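Rollport: hand-held gripper, recording set

Rollport is the data side of a hand-held gripper built in a shared workshop. This card covers release 2, dated January 16, 2021.

Contents
400 short clips in 20 folders, one folder per session. Each folder has a plain text log with the task name and any dropped stretches.

Tasks
key_ring: take a ring of keys off a stand, or put it back
clear_top: move small items to one side of the table

Known issues
Fast approaches blur the fingers. Clips with over half the images blurred are listed in skip.txt and should be left out of training. Finger width is not calibrated between sessions.
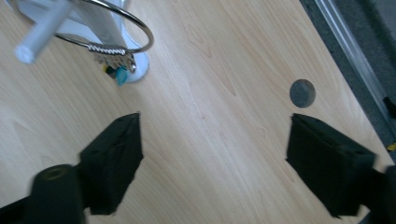

key_ring task: fingers open over the tabletop, keys on the white stand at upper left.

Maintainer
Thaddäus Lüthi. Report bad clips by folder and clip number.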